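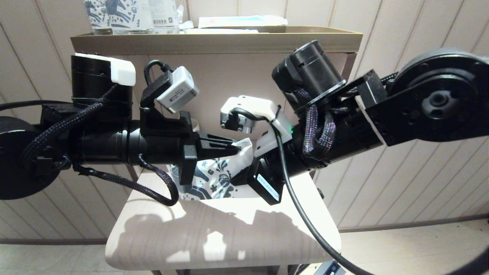
Page last changed: Thursday, July 27, 2023

How Does Mud Turn Into a Plate?

Question 291 from the Pristuton Museum question box

Somebody dropped a very good question into our box by the front stairs. It was written in orange crayon and it said, "If plates are made of mud why dont they go back to mud when you wash them?" We liked it so much that we read it out loud twice at lunch, and then we had a long talk about it and let our soup get cold.

So, let's start with the mud. It has to be a special kind of mud, called clay, and clay begins its life as rock. You may think of rock as something that stays put forever, and compared with you and me it nearly does, but wind and rain and ice are always picking at it. Water creeps into a crack. The water freezes and swells, and the crack gets a tiny bit wider. Rain, which is a very, very weak acid (much weaker than lemon juice, so don't worry about your hair), slowly changes the rock and makes it crumble. Do this for thousands and thousands of years and a hard gray mountain sheds bits so small that you couldn't pick out one of them with your fingers.

Rivers carry those bits away. Big pebbles are heavy and get dropped first. Sand goes a bit farther. The very finest bits float along until the water is slow and sleepy, and then at last they sink and settle down in soft layers. If you have ever walked along the bend of the Utell below Bremmont after a rainy week and had your boot pulled right off your foot, you have met some. That was clay, and it wanted your boot.

Why clay is squishy

Beach sand is made of little lumpy grains. Wet it and you can build a castle, but try to roll it into a snake and it falls to pieces. Clay is different. Its bits are flat, like teeny tiny playing cards, and when there is a little water between them they slide past each other without coming apart. Put two wet sheets of glass together (ask a grown-up, or just imagine it) and you will find that they slide easily but are very hard to pull apart. Clay is doing that all the way through! You push it, the cards slide, and when you stop pushing they stay where you left them.

That is why you can pinch clay into a pot or a hippopotamus. You can roll it flat and press it over a mold, and that is one good way of making a plate. Another way is to use a potter's wheel, where a lump of clay spins around and wet hands press it outward. It looks easy when a potter does it. The first time most people try, the clay wobbles, then it wobbles more, and then it is on the wall. 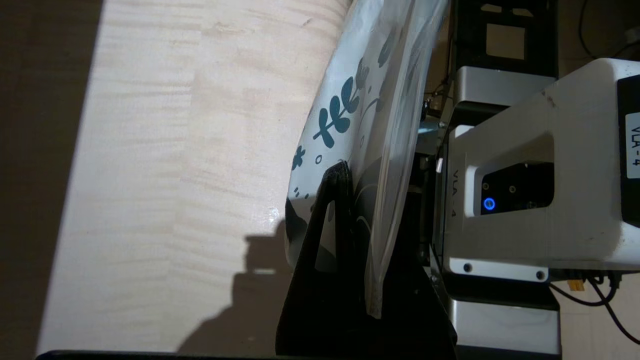
CLAY, GLASS AND OTHER THINGS FROM THE GROUND

Drying is not the same as baking

Now we come to the middle of the question. Suppose you have made your plate and put it on a shelf for a week. The water between the little cards goes off into the air, the cards snuggle closer together, and the whole plate shrinks a little. It feels hard and looks finished. Potters call it "bone dry."

But if you put that plate in the sink, oh dear. The water would slip right back in between the cards, and in a while you'd have a puddle of gray mush. So whoever wrote in orange crayon was quite right to wonder. A dried plate really does go back to mud.

What the plate needs is fire, and plenty of it. Potters use a special oven called a kiln. (Some people say "kill" and some people say "kiln" with the n on the end, and both kinds of people make nice bowls.) The kiln has to warm up slowly at first. At 100 degrees Celsius water boils, and if there is still water hiding deep in the clay it turns into steam, and steam takes up a great deal more room than water. If it can't find its way out fast enough, the pot goes bang. Patient potters let the kiln sit at a low heat for hours just to be on the safe side.

Then it gets hotter. You see, clay has a second kind of water in it, a secret kind, locked up inside the cards themselves. Drying on a shelf can't get it out. By the time the kiln reaches 600 degrees Celsius, far hotter than the oven where you bake your cookies, most of that locked-up water has been driven away, and the clay has changed into a different material. You can't change it back by adding water, any more than you can turn toast back into bread by putting it in a glass of milk. And as the kiln gets hotter still, the bits begin to stick together where they touch, and some of them melt a little and fill in the gaps.

We call the new stuff ceramic. Flowerpots are ceramic, and so are bricks and bathroom tiles and teapots.

What about the shiny part?

A plain flowerpot feels rough and dusty, and if you drip water on it the water soaks in and leaves a dark spot. You wouldn't want to eat spaghetti off that. The sauce would soak in as well, and it would still be there at breakfast.

So a plate gets a coat of glaze. Before it goes in the kiln, glaze looks like thin, chalky paint, and it is mostly powdered rock mixed with water. In the heat the powder melts and spreads over the plate, and when it cools it is a thin skin of glass.
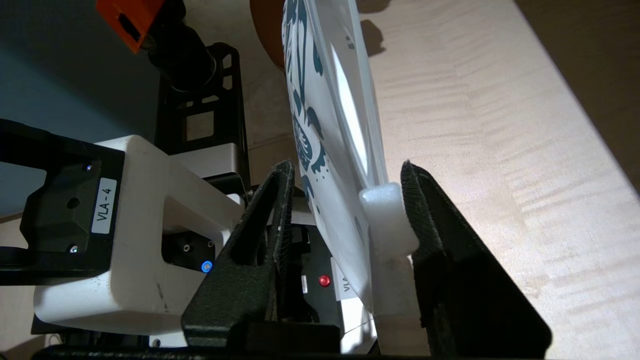 Colors are tricky in a kiln. Many of the colors you have in your paint box would simply burn away, so potters use metals and minerals that can stand the heat. Cobalt makes a strong blue. Copper can make green or turquoise, and sometimes, when there isn't much air in the kiln, it makes a deep red and surprises everybody. Iron makes browns and yellows and a lovely soft green. Some of these look dull and gray or even pink when they are brushed on, so the painter has to remember what they will turn into later. That must take a good deal of practice!

The color can go on before the glaze, so that it ends up safe underneath the glass, or it can go on top. Underneath lasts longer, and forks can't scratch it off so easily.

Something to try at home

Ask for two small lumps of air-dry clay, or real clay if you have some. Make two little discs the size of a cookie. Leave them on a windowsill until they feel hard and no longer cool against your cheek. Put one in a bowl of water and leave the other beside it. Have a look every few minutes and draw what you see. Then find an old piece of broken flowerpot, with a grown-up to check for sharp corners, and put that in the water too. Leave it overnight if you like.

If you come to see us, the oldest bowls are in Case 31, on the same floor as the Lucero Room, low down where you don't have to be lifted up to look. One of them has a thumbprint near the bottom, left by someone who picked it up while the clay was still soft. The question box is still by the front stairs, and there are fresh crayons in it.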